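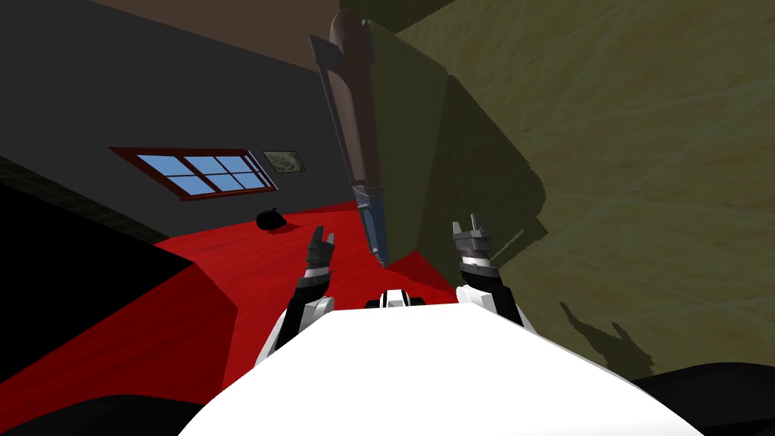

Quantas demonstrações são precisas para ensinar uma tarefa de recolha a um robô por teleoperação?

Para uma tarefa curta, com um só objeto e a base já posicionada, 50 demonstrações limpas costumam chegar para um primeiro modelo. Com navegação pelo meio, conto com 500.

Estes números são meus, obtidos no simulador Gastar com um manipulador móvel de dois braços, e dependem muito de quem conduz. O projeto chama-se Blackwood e corre desde novembro. Cada episódio é gravado por comando remoto: dois punhos para os braços, um pedal para a base. Registo posições das juntas, abertura das pinças e as câmaras, tudo a 10 Hz.

A maior fonte de ruído é a hesitação do operador. Quando a base para e os braços ficam imóveis enquanto se decide o passo seguinte, o modelo aprende a ficar imóvel. Passei a cortar as pausas em que nenhuma junta se mexe e a taxa de bloqueios em execução baixou bastante.

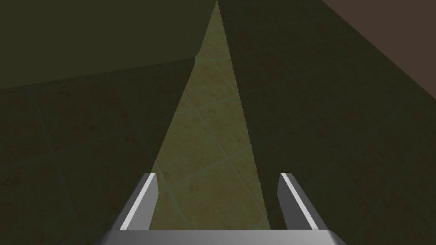 O segundo problema é a iluminação. O Gastar calcula sombras de contorno duro, e uma aproximação ao chão pode atravessar zona clara e zona escura no mesmo movimento. Nas primeiras sessões gravei quase tudo com a mesma luz. O modelo seguia então a fronteira da sombra e falhava assim que eu mudava a direção da fonte. Agora a direção é sorteada no início de cada episódio.

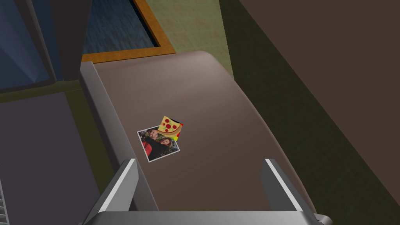 Os objetos planos são o caso mais difícil de demonstrar. Uma pinça de dedos paralelos precisa de uma aresta, e um objeto fino pousado numa superfície macia não oferece quase nenhuma. Pior quando há sobreposição: com a fatia de pizza por cima do canto da fotografia, o operador tem de decidir qual dos dois vai buscar primeiro, e essa decisão tem de ser igual em todos os episódios. A minha regra é tirar sempre o de cima. Misturar as duas ordens deu um modelo que apontava para o ponto médio e fechava os dedos no vazio. 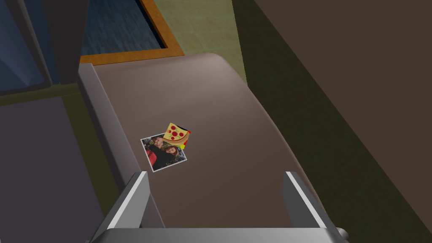

A aproximação também ficou normalizada: pinça aberta ao máximo, alinhamento a distância, só depois a descida. Das últimas gravações rejeitei 19, quase todas por correções de pulso durante a descida. Falta testar a mesma sequência com o plugin Serkemska, que acrescenta retorno de força aos punhos. Sem ele, o contacto com a superfície só se avalia pela imagem.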